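4.2 The Prekholm tabletop kit

The second product under review is the Prekholm tabletop kit, sold as a package of a printed block set, a rod-type end effector with its mounting collar, and a task library that runs on the supplier's own controller, Ideck. The arm itself is not included. Prekholm lists the arms it supports, and we used one from that list throughout, with the same base position as in Section 4.1.

Installation took one working morning. The collar bolts to the wrist flange and carries the rod in line with the last joint axis. The written instructions give a tightening order for the screws but no torque value, and the value had to be requested from the supplier. The reply arrived within a day. Once the collar was fitted, the tool offset was entered in Ideck by hand. There is a calibration routine, but it assumes that the rod tip is flat, and the tip supplied with our kit is rounded at the edge. The routine therefore stopped a little high on each of the first touches. We entered a fixed correction and did not use the routine again.

The work surface is left to the buyer. Prekholm recommends a rigid board fixed to a perforated table, and gives a drawing for the hole positions. We followed the drawing with one change, which was to use a wooden board in place of the coated sheet shown in it. The friction figures in the Prekholm data sheet refer to the coated sheet, so push distances reported here should not be compared with those in the data sheet.

4.3 Tasks and procedure

The task library contains three groups: single-block pushes to a target point, pushes of one block relative to another, and separation tasks in which two touching blocks must be moved apart. Commands are given as short phrases naming a block by colour and shape. All three groups were run, in the order in which the library lists them. A total of 475 trials were started. Of these, 23 were discarded owing to a lost connection between Ideck and the arm, a fault that Selholm, the distributor, has since attributed to a cable supplied in the same batch. The remaining trials are used in the analysis below.

Between trials the blocks were placed by hand from a list of random positions. A trial was counted as completed if the named block came to rest inside the target area within the time limit and no other block had been moved out of its own area. This second condition is stricter than the one built into the library, which scores only the named block. We kept the stricter rule because the same rule was applied to the Aidoo kit.

Of the scored trials, 261 were single-block pushes. The relative and separation groups shared the rest, and 91 of these were separation tasks. The groups are reported separately, as they place different demands on the tool.

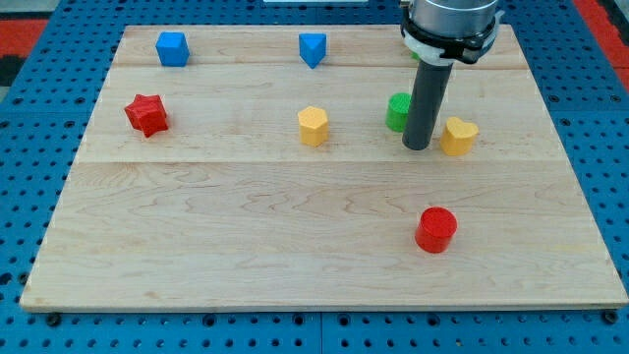

Figure 6. Prekholm kit mounted for use, with the rod between the green cylinder and the yellow heart.

4.4 Observations on use

The shape of a block had more effect on the outcome than its colour. Cylinders tended to roll off the contact line when the rod met them away from centre, and the controller did not always recover in time. Cubes and pentagons were easier to push in a straight line. The heart and the star caused trouble of another kind: contact near a lobe or a point turned the block on the spot, and the direction of the next push was then planned from an outdated pose. Setting the pose update to its shortest interval reduced this effect at the cost of slower motion.

Clearance was the main limit in crowded layouts. The rod is thick enough that it cannot pass between two blocks standing close together without touching one of them, and Ideck plans the descent as if the tool were a line. The planner should be given the true tool radius. Selholm confirmed that the radius can be set in a configuration file – the setting is absent from the user manual – and with the correct value entered, most unwanted contacts on descent were avoided. The results in Section 5 were obtained with this value in place.

Wear was slight. The printed blocks have a ridged top surface, and after all trials there was no change in the ridges that would affect detection. The collar was checked for play at the end of each session and was retightened twice.

In comparison with the Aidoo kit, the Prekholm kit is quicker to install and its task library is broader, but its documentation is weaker on the points that matter for repeatable work, in particular the tip shape and the tool radius. A laboratory with some experience of tool calibration should have no difficulty. For teaching use, where the kit would be set up by students, we would advise waiting for the revised manual, which Selholm expects in October.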